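This website uses cookies to remember your settings. Accept all | Only necessary | Read more

Mending before washing, and other small things I learned from my towels

by Agustina Herrera

When I moved to Indilstead, I brought with me one suitcase of clothes and one box of household textiles. My mother packed the box. In it were towels, dishcloths, two tablecloths and a bag with thread, and on the top she put a paper where she had written, in capital letters, MEND FIRST, WASH AFTER. I did not understand this paper for a long time. I thought it was only her way to have the last word.

Now I have been writing for this newsletter since two winters, and the question that readers send me most often is not about coats or about good shoes. It is about towels. How long should a towel live? Why does it become hard? Why do the edges open first, when the middle is still perfectly fine? I will try to answer in one piece, and I ask you to be patient with me where I go slowly.

Let me begin with the edges. A terry cloth is made of loops, and the loops are held by a ground fabric under them. Inside the cloth the loops protect each other. At the edge there is only a fold and a line of stitching, and this line must carry all the pulling. We take a towel from the hook by the edge, we hang it by the edge, and children drag it by the edge through the whole apartment. When the stitching breaks in one place, the fold opens, and then the washing machine finds the opening and makes it longer. A break as long as a fingernail can be as long as a hand after a few washes. So my mother was right with her paper. If you see the break before the wash, you have five minutes of work. If you see it after, you may have an evening.

For the repair you need a normal cotton or polyester thread, not too thin, and a needle with a sharp point. Fold the edge back as it was, hold it with clips (pins get lost in the loops, and later they are found by somebody's face), and sew with a small back stitch. Start a little before the break and finish a little after it, over the old stitches that are still good. Do not pull the thread very tight. The cloth becomes wider when it is wet and smaller when it dries, and a tight seam will make waves.

You can match the color of the thread, or you can choose a color that is stronger than the cloth. I prefer the second. In my house every towel has by now some piece of edge that does not match, and I can recognize each of them even in a dark bathroom cabinet. 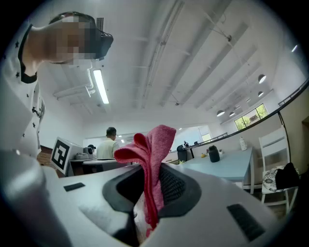
HOME & LAUNDRY

Now about hardness. Many people write that their towels are like cardboard, and that they use more and more softener against it. I did the same for years. But the softener leaves a thin layer on the loops, and a towel with this layer does not drink the water well. It moves the water from one arm to the other arm. If your towels do this, wash them once or twice without any softener, and with less detergent than usual. Most of us use too much detergent. In my first apartment I filled the cup to the top each time, as I believed that the cup was the dose.

When the towel comes out of the machine, take it by the two corners of the short side and shake it strongly, five or six times, before you hang it. Then turn it and shake from the other side. The loops are pressed flat from the spinning, and this makes them stand up again. It is a little noisy, and my neighbor under me once asked if I was keeping a large bird.

Drying outside is good for the smell, but on a very still day the towel will dry stiff. A small wind is better than a strong sun. If you have a dryer, ten minutes in it at low heat, at the end, is enough, and the rest can be done on the line.

A word about vinegar, because I know that I will receive letters. Some readers put white vinegar in every wash. I use it rarely, only when the towels feel heavy with old detergent, and I never mix it with bleach. This mixing is dangerous, please do not do it even with small amounts. I also read in my machine's manual that vinegar can be bad for the rubber parts if it is used often. So look in your own manual first, if you still have it.

How many towels does a household need? Here I had a friendly disagreement with Santino Cabral, who edits this newsletter and corrects my prepositions. He has 24 towels for a family of four and says that he is always missing one. I live with my sister, and we have 15, together with the small ones for hands, and there are still some at the bottom of the pile that I meet only in September when I clean the cabinet. We did not agree on a number. We did agree that the pile should be turned. Put the clean towels under the others, and take always from the top. If you put the clean ones on top, the same few towels do all the work and the others grow old in the dark with their fold lines.

I was also asked about the loops that get pulled out. A long loop looks like serious damage, but it is usually not. In most terry cloth the loop can be cut with scissors, level with the others, and nothing will run like it would in a knitted sweater. Do not pull it. When you pull, you take the thread from the neighbor loops, and then you get a bald line. Look for what made the loop, too. In my case it was a zipper that I always left open in the machine. For a reader on Sokol Street it was her cat, and for this I have no advice.

At some point a towel is finished. I look at it against the window, and if I can see daylight through the middle, I do not mend it anymore. But it is still useful. Cut away the thin part and keep the thicker ends. From one bath towel I get normally four cleaning cloths. Fold the cut sides two times and sew them with a zigzag stitch, or by hand with a blanket stitch if you like to sit with something in the evening. Without this the cut side will lose small pieces of thread on everything you clean, and you will clean two times.

If you do not want to cut, ask at an animal shelter. Many of them take old towels with holes and stains, but call before you go, as the storage can be full. Some of them do not want the edges to be loose, because a dog can chew on the threads. A mended edge is more welcome there.

A few practical notes for this month. The Friday mending table at the Giltari reading room starts again in September, in the late afternoon, and the first evening is for edges and hems. Bring the cloth clean and dry, and bring your own scissors, as there are never enough. Thread is there, in more colors than you expect. The Follska bus stops almost in front of the door.

Several of you asked for the spool I mentioned in the last letter. It was only a number on a paper label, 639, a dark red, and I bought it from a basket of leftovers, so I cannot tell you where to find another. I am using it slowly. Any dark red will be fine on a pale towel, if it does not bleed. To test it, wet a piece of the thread, press it in a white paper napkin and wait a little. If the napkin stays white, you can sew.

In the next letter I will write about pillowcases, and why the buttons always go missing from the same place. If you have a pillowcase with a story, send it to me. The story, I mean, the pillowcase you can keep.

You are reading the free edition of the newsletter. Enter your email address to receive the next letter. You can unsubscribe at any time.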